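Tabletop and Serving Work: Progress Report, Second Half
Prepared for the Nillitz Fund by Lorraine McAlister
Dec 29, 2025

You asked in June for shorter reports, and I have taken this to heart, partly out of respect and partly from lack of material.

The Radonjić room is in use. The shelves are up, the sink drains, and the long table now stands level on all four legs after an argument with the floor that used up most of July's patience. Of the 14 table settings promised in the plan, 9 are finished and written up. The other five are waiting on dishes. Ostis shipped the first crate to our old address, where it was signed for with great enthusiasm and has not been seen again. A second crate is promised.

Spending is below plan. Of the $700 set aside for table linen we have used nearly all, and I would like to defend the fleece. It doesn't slide, it doesn't crease, and it goes through the wash without complaint. The linen cloths we bought first did none of these things and now live in a drawer. The remaining $100 in the produce line will carry us into the new year if people stop eating the plums.

The fruit setting gave us the most trouble on paper. The plan calls for "assorted round fruit beside an oval dish," a phrase I wrote myself and have come to regret. Tomatoes were let in after a short debate on botany, which botany won.

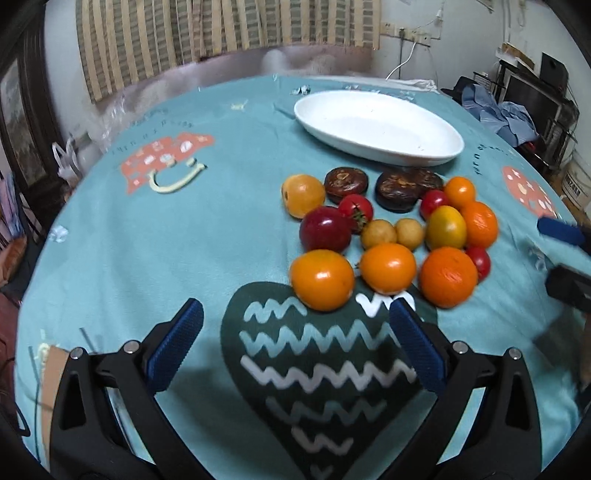
Photo: Radonjić room / Seltar project files

The fruit goes in front of the white dish on the teal cloth, just above the green heart with the zigzags. Orange tomatoes, a tangerine and a plum share the space with cherry tomatoes, and the two dark round items sit between them and the dish. I have asked for better labels on the dark ones, as the shopping list says only "brown, 2."

Still to do: the five late settings, a proper inventory of the shelves, and a decision on whether Seltar keeps the room past June. We would need your answer on the last point before we order more cloth.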